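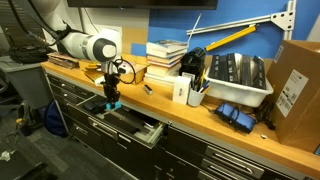
Flemilen is a collection of short opinion pieces, letters and pamphlets about protest movements and how people far away from them choose sides. We started it because so much of this writing disappears: a group folds, a website lapses, and the leaflets end up in an open drawer under a long wooden countertop, next to some bulky black thing and a device with a pale edge. I love this material! It's angry and inconsistent and often beautifully written, and now you can search it.

## What's in it

- 818 texts, all in English (translated pieces are marked `translated: yes`)
- 200 of them with a reply or rebuttal attached, linked by `reply_to`
- Topics: solidarity campaigns, boycotts, sanctions, exile politics, arms sales

Most pieces run well under 2,000 words. The long ones are nearly all from the Meredith pamphlets, and they're worth your time.

## Fields

| Field | Notes |
|---|---|
| `id` | stable, never reused |
| `text` | original spelling kept, typos and all |
| `source` | `meredith`, `nomanus` or `donated` |
| `stance` | what the writer supports or opposes, in plain words |
| `reply_to` | an `id`, or blank |

`stance` was written by hand. Imelda Pangilinan did the first pass and Dale Friesen read every one again. Where they disagreed, both versions are kept, separated by a semicolon. Please don't collapse these into left and right! Plenty of writers here back one uprising and scorn the next, and the arguments over that are the best reading in the whole set.

## Getting started

Everything is in `flemilen.csv`, UTF-8, with a header row. If you use the Temier reader, point it at the folder and it will thread the replies for you (so satisfying to scroll through).

## Known problems

- 20 texts from Nomanus have no author and probably never will.
- Scanned pamphlets still have stray hyphens at line breaks.
- Government supporters are thinly represented. We'd be thrilled to get more.
- Some pieces contain slurs or praise for violence. They are not edited.

## Changes

**March:** fixed broken `reply_to` links, added the last batch of donated letters, removed two duplicates.

Corrections go to Dale, new texts to Imelda.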